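Vilstead Accreditation Portal: Site Administrator Guide

Section 6. Submitting outcome data for a surgical programme

Applies to programmes in their first or second review cycle. For renewals, use Section 7.

Before you start, make sure that the programme lead has signed the participation form and that your account has the Data Submitter role. Accounts with the Reader role can open the screens below but cannot save.

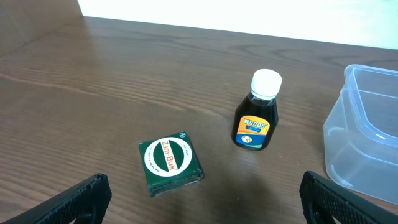
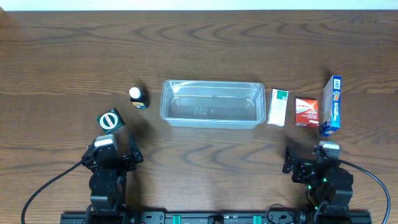 6.1 Preparing the case file

1. Export all closed cases for the review period from your theatre system. The portal accepts CSV files only.
2. Remove patient names, addresses and telephone numbers. Keep the local case number, which the portal uses to match follow-up visits.
3. Check that each row has an operation date, a procedure code and a discharge date.
4. Save the file with the site code at the start of the file name.

Note: A single file may hold up to 500 rows. Split larger exports and upload the parts in date order.

Caution: Do not open and re-save the file in a spreadsheet program after export. Some programs drop leading zeros from case numbers, and the affected rows will be rejected at step 4 of 6.2.

6.2 Uploading

1. Sign in and choose Programmes, then Outcome Data.
2. Select the review period. If the period is greyed out, it has not been opened for your site. Write to the portal desk (Sena Akpalu).
3. Choose Add File and pick the prepared CSV.
4. Choose Check. The portal lists any rejected rows by line number with an error code.
5. Correct the rows in the source system, export again and repeat step 3. The new file replaces the old one.
6. When the check shows no rejected rows, choose Submit.

The status changes to Received. It changes to Locked once a reviewer has opened the file, and no further edits can be made by the site.

6.3 Common error codes

237: Discharge date is earlier than operation date.
359: Procedure code is not in the list approved for this programme.

Error 359 also appears when a site has added a procedure but the change form has not been processed. Send the form to Gregor Mackay before uploading again.

6.4 Follow-up visits

Follow-up visits are entered by hand under the Follow-up tab. Enter readmissions within six weeks of discharge even if the patient was treated at another hospital. Leave the Cause field blank if it is not known.

Sites using the Jallora connector should skip 6.4. Visits are passed across overnight and appear by 07:00.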